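The Away End

Rekha Nishad had driven 173 miles to watch her son play against the town that raised him, and she still hadn't made up her mind which scarf to wear. There were two of them on the passenger seat, the old green one from Tillico Rovers, gone bobbly with washing, and the new red one from Drevier, still with the fold lines in it. She had talked to them both on the motorway, which is the sort of thing you do when the radio goes.

"You'll sit with us, of course," Sointu Leinonen had told her on the phone, in the voice she used for small children and referees. Sointu had run the tea hut at Tillico for as long as Rekha had known her, and had fed Arun more bacon rolls between the ages of nine and sixteen than any boy had a right to (he never paid for one, as far as Rekha could find out).

So she sat with them, in the home stand, in the third row where the roof drips. The man with the loudhailer read out the crowd as 1,088, and a great cheer went up, because on an ordinary afternoon in May they'd be pleased with 600. People leaned over to squeeze her shoulder. They asked after her knee. They told her, very kindly, that they hoped Arun had a lovely game and lost it.

He came out last, as he always had, tugging at his left sock. Rekha found she was standing up. She had left both scarves in the car after all — her neck was freezing — and Sointu, without a word, took off her own and wound it round her twice.

It was green. Well, there it was, then.

He scored just before half-time, a scruffy thing off his shin, and he didn't celebrate. He just jogged back with his head down, past the hut, past the bench where he used to do his spelling homework, and the whole stand went quiet for a moment before somebody at the back began to clap. Then they were all at it, grumbling and clapping together.
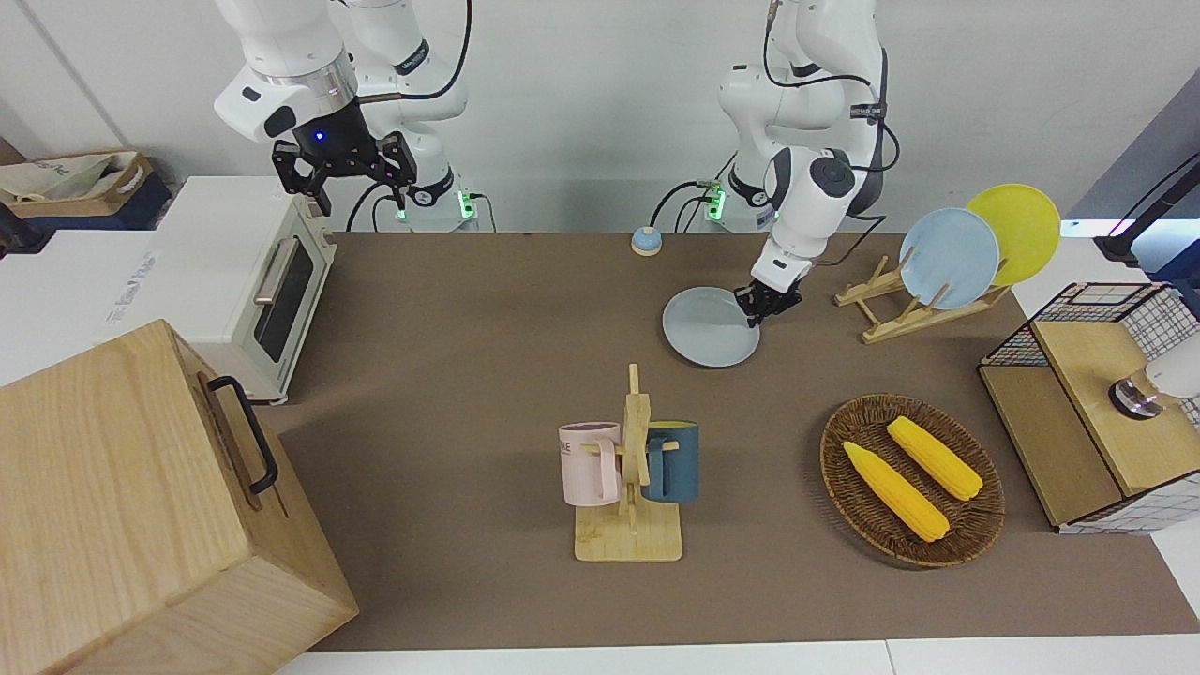

A pale blue plate on the brown tabletop.

"That's my goal, you know," Sointu said, blowing her nose. "That's seven years of bacon, that is."

"I'll tell him," said Rekha.

"You'll do no such thing. You'll tell him he was offside."

They finished up 3–1 to Drevier, and Rekha went down to the rail with the green scarf still on and waited for him to look round.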